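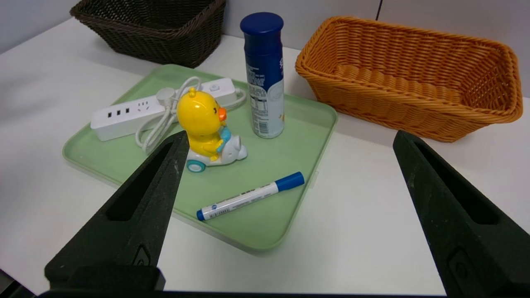
Tray sort cell, green tray and orange basket.

Cell Inspection Checklist, with comments
Brultex bench, two-arm tray sorting
Sun 6 September
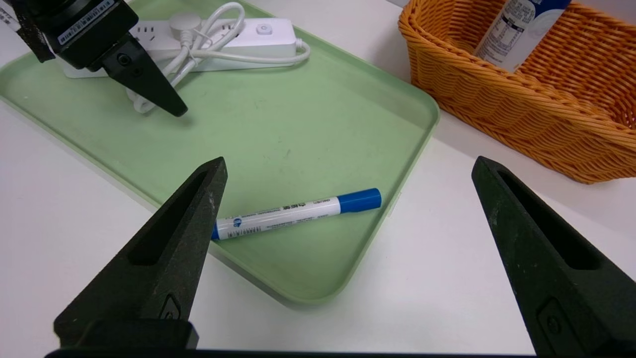

Words and pictures by the Brultex bench lead

I went through the whole list this time, top to bottom, on account of the grip fault. If you missed it: late in August the right arm let go of an aerosol can on the way to the basket, then carried on to the basket and "released" thin air as if all was well. The can hit the table, rolled, and ended up on the floor. No one was near it and the can didn't leak, but a pressurized can on a hard floor is a thing I'd like to never hear again! So this is longer than my usual list, and the comments ramble a bit. Sorry, skim away.

Marks are OK, FIX (run allowed, sort it soon) and STOP (no run until it's cleared).

1. Before power

1.1 Emergency stop button pressed and reset, both arms drop out. OK
Comment: Tested from both sides of the bench. Please do the same and don't just hit the one nearest your chair.

1.2 Floor clear, no bags or cables in the walkway. OK
Comment: There was a backpack. There is always a backpack. It has been moved.

1.3 Arm cables strapped, with slack at the wrist through the full turn. FIX
Comment: The strap on the left arm is getting tired. It holds, but I could slide it with one finger. New straps are in the Urance order, whenever that lands.

1.4 Table wiped down, tray seated flat. OK
Comment: The tray has its scuffs and I'm not worried about them. What I do care about is rocking, so push on each corner before you start.

2. Grippers

2.1 Fingers tight, no play at the base. OK
Comment: I wiggled all of them. Left arm solid, right arm solid. After the drop I half expected a loose finger and would have been happy to find one, to be frank, as that's a five-minute job.

2.2 Finger faces clean, no oil or tape residue. FIX
Comment: Found a sticky patch on the right arm, inner face. Cleaned it with a damp cloth and then a dry one. I don't think it caused the drop (sticky would help, if anything) but it does throw off the release on light things like the marker.

2.3 Camera housings secure, lenses wiped. OK

2.4 Grip force check with the test block. STOP, then OK
Comment: So this is the one. The setting sheet says 75 percent for anything tall and hard, and the right arm was sitting at 50. The Vurnimus update in August put one arm back to its default and left the other alone, and we ran for days like that. Light stuff was fine at 50, so the marker went across every time and we all relaxed. The can is heavier, with a smooth side, and the wrist tilts as it clears the tray rim. Off it went.
I've set it back to 75 and run the test block again. It held through the tilt and through a gentle tug by hand (arm locked out first, please, always). Cleared to run.

2.5 Drop detection on both arms. STOP
Comment: This bothers me more than the force number does. An arm that loses its part should know it and stop. The right one didn't, because the finger gap alarm had been switched off in the same settings page. I switched it on, closed the fingers on nothing, and got the alarm. Then I did it with the test block pulled out halfway and got - nothing at all. So it catches an empty grip at the start and misses one that goes empty on the move. Until that's sorted the right arm carries light items only. I've sent the logs over to Vurnimus and will post what they say.

3. Items

3.1 Item set matches the sheet. OK
Comment: Power strip, duck toy, can, marker. The carton is also fine to use. If you want to add something of your own, write it on the sheet first.

3.2 Nothing plugged in. OK
Comment: The power strip is a handling item and never gets wall power on this bench. I know, I know, it has USB ports and your phone is at 2 percent. Use the wall by the door.

3.3 Loose cable bundled. FIX
Comment: The strip's white cable sits in loops, and loops are made for catching fingers - the gripper kind and yours. A wrist turning with a loop over one finger will take the strip along for the ride, and maybe the tray with it. I want a soft tie on it before the next session. If the loops slide while an arm is moving, hit pause. Don't reach in!

3.4 Pressurized cans. STOP
Comment: Off the item set until 2.5 is cleared. I'd be glad to swap the can for an empty dummy of the same shape for good, and I've asked Adams, the supply shop down the road, if they have one.

4. Motion

4.1 Slow run, no items, both arms. OK

4.2 Arm-to-arm clearance over the tray. FIX
Comment: Both grippers can be over the tray at the same time, and there's not much room for two of them. The keep-apart distance is set to 20 millimeters and I'd like more than that. No contact seen on the slow run. I watched the left arm hang back while the right one closed, as it should. But I did hold my breath once, and I don't like a checklist that makes me hold my breath.

4.3 Basket in position for the release. OK
Comment: The orange basket goes beside the tray on the right. It's light and it wanders when something lands in it, so look at it between runs. I'm thinking of grip pads underneath.

4.4 Pause and resume halfway through a move. OK
Comment: Resumes from where it stopped, no jump. Much better than it was before the update, credit where it's due.

5. Sign-off

Run allowed: yes, light items only on the right arm, left arm as normal.
Cans: no.
Open: 1.3, 2.5, 3.3, 3.4, 4.2. The finger faces in 2.2 are clean now, but look again next time.

One more request. After any update, open the settings page for both arms and read the force and alarm lines against the sheet before you move anything. I've taped a copy of the sheet next to the screen. If a number doesn't match, leave it as it is, take a photo and message me - I want to see what it was before anyone puts it right.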